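工单:双臂挂衣工位二期采购,夹爪备件和预算对不上
提交人:Leokadia Bielecka 状态:处理中
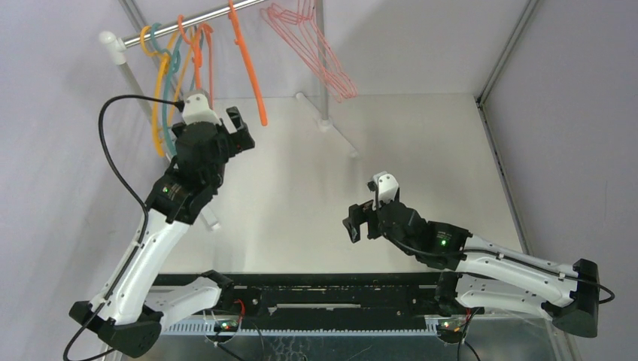

先说结论吧,二期我想再上一个同样的双臂工位,但现在卡在钱和备件上,所以开这个单子,把来龙去脉都记在一起,免得大家又在群里翻聊天记录(我昨天翻了一晚上,眼睛都花了)。

问题一:报价单重复计了线缆。
Plernora 给的报价里,腕部线缆出现了两次,一次在“机械臂整套”里,一次在“附件”里。我发邮件去问,对方回得挺快,说附件那一行是备用线,可以删。我的想法是别全删,留一套!线缆整天跟着手臂弯来弯去,真坏了再订货,等起来太难受了。

问题二:夹爪指尖到底备几副?
我原来写的是每只手臂备一副,Jozef Bosman 看完直接打回来了,说挂衣架这种活儿指尖磨得快,塑料挂钩又滑,迟早要换形状试。我俩来回说了半天,最后定成每只手臂 3 副。Fivska 那边指尖单卖,起订量也不高,不用跟着整机一起买。

问题三:衣架。
听着像小事对吧?我一开始也这么觉得,预算表里压根没列这一项。现在手头的衣架颜色倒是挺热闹,橙的、青绿的、珊瑚粉的都有,可粗细不一样,细的那种容易挤成一堆,夹爪不好进去。二期我想统一订 200 个,粗细两种各一半,颜色照旧要杂一点,视觉那边的同事特意叮嘱过,别全买成一个色。

问题四:围板和挂杆架。
围板我想继续用浅色的,Nyberg 有现成尺寸,到货自己装就行。挂杆架这块我有点拿不准:塑料弯头那种便宜,换起来也方便,但衣架挂多了、手臂再碰几下会不会晃,我心里没底。先问了 Inmont 能不能出金属接头的版本,对方说能做,要另外开图,图纸得我们自己给。

2023年7月13日更新:
跟 Jozef 通了个电话,聊了将近 80 分钟(一大半时间在吵挂杆架,哈哈)。定下来的东西我记一下:
1. 附件里的备用线缆留一套,其余划掉,请 Plernora 重出报价。
2. 指尖走 Fivska 单独下单,记到耗材科目,别再塞进设备款里了。
3. 衣架 200 个,也走耗材。
4. 挂杆架先沿用塑料弯头,同时把金属接头的图画出来,画好再问价。

补充回复(Jozef Bosman):
第 4 条我同意,不过挂杆架的底脚位置要提前定。底脚占台面,左臂前伸的时候离得太近我不放心,画图时请把手臂的活动范围一起标上。另外齿条的润滑和清洁用品也没人列,麻烦加一行。

我的回复:
加了加了!齿条那行写在预算表第二页,金额很小。底脚的事我量完尺寸再更新图纸。顺便问一句,采购编号 437 那张旧单子是不是可以关掉?里面还是单臂方案,财务每次看到都来问我到底买几只手臂,我解释得嘴都干了。

补充回复(Jozef Bosman):
437 可以关,关之前把里面的运费条款抄过来,新报价里没写卸货谁负责。

我的回复:
抄好了,贴在附件最后。旧单已申请关闭。这张单子先挂着,等 Plernora 的新报价到了我再上传,金额对得上就转采购审批。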